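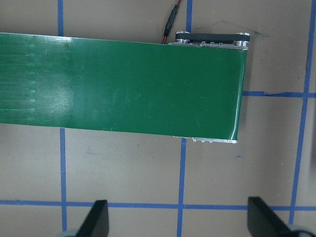 My Slot Machine Project: Building Trakbridge and Finding Out What the Math Does

Last updated: December

So for my final project in Probability and Game Design I made a video slot. No money goes in or out of it, it's play credits only, but everything else works the way a real one would, and I wanted to see if I could get the payback where I wanted it and still have a game that people in my class would choose to keep playing.

The theme is a railroad heist (hence the name Trakbridge). I know, trains have been done. But I had drawn a bunch of little locomotives for a different class and I wasn't about to let them go to waste! The game has 5 reels and 3 rows, with 9 paylines that are always on. I tried a version with 16 lines first and it was a mess. You'd win on something nearly every spin, but the win was less than the bet, so the game would play its happy music while your credits went down. My advisor, Nomvula Baloyi, played it for a minute and asked me why it was congratulating her for losing. Good question. Out it went.

The reels

Each reel is a list of symbols in a fixed order, and the game picks a random stopping point on each one. That's really all there is to it. I wrote the strips out in a spreadsheet and then had a script count up the combinations, and this is where I lost most of October. I had the wild (a lantern) on all five reels, and I forgot that a line of nothing but wilds has to pay as something. My script was paying it as every symbol at once. The payback came out so high I thought I'd invented free money.

After I fixed that I was well under my target of 94 percent, so I took two of the low card symbols off reel 3 and put one more conductor on reel 4. That got me close. Then I nudged the pay for five conductors up to 164 credits, which is an ugly number and I kind of love it.

The bonus

Get 3 scatters (the bridge) and you go to free spins. I built two versions. The first one, which I called Elberg in my files, gave you a flat number of free spins with everything doubled. The second one, Vokden, gave you fewer spins, but any lantern that landed stayed put until the end. On paper I tuned them to be worth the same on average. Playing them felt totally different. Elberg was steady and sort of dull. Vokden mostly paid next to nothing, and then once in a while the whole middle of the screen would fill up with lanterns and people would yell across the lab.

Testing

I got 4 classmates to play both versions with the same starting credits, and I let them quit whenever they felt like it. Three of them stayed longer on Vokden. The fourth ran out of credits in no time and wanted a rematch. That is a tiny group and I'm not going to pretend it proves anything, but it did settle which version I handed in.

I also ran a simulation overnight, and the long-run payback landed right by what the spreadsheet said. I was way more excited about that than I expected to be (I texted my mom a graph).

Stuff I'd change

The sound is bad. I used the free effects pack from Minami, our campus audio library, and the reel stop noise is basically a stapler. The spin button is too small on a phone. I'd like to show the odds right on the help screen too, in normal words, so a player could see how rare the bridge really is before they start chasing it.

The spreadsheet, the reel strips and the simulation script are in the project folder. If you open the spreadsheet, use the second tab. The first one still has the free money bug.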